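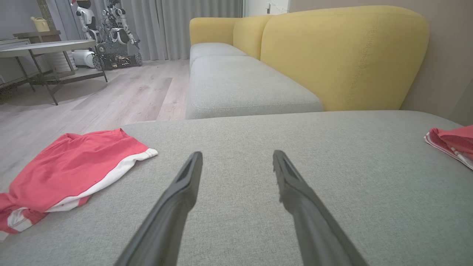 Furniture collection for residents of Skindell House

The Residents' Services Office has agreed a new arrangement for the removal of unwanted sofas, armchairs and mattresses. From December, collections will be carried out by Promov on behalf of the Office, replacing the present contract with Rahman.

Residents may book up to 3 items per household in each calendar year without charge. Further items will be charged at £30 each. Upholstered furniture must carry its fire safety label if it is to be passed on for reuse - items without one will be sent for disposal.

Bookings should be made with Saodah Entili at the Wudau Road desk before noon on the working day before collection. Furniture must not be left in stairwells or beside the bin store. Enquiries about existing bookings should be addressed to Adi Mangundap.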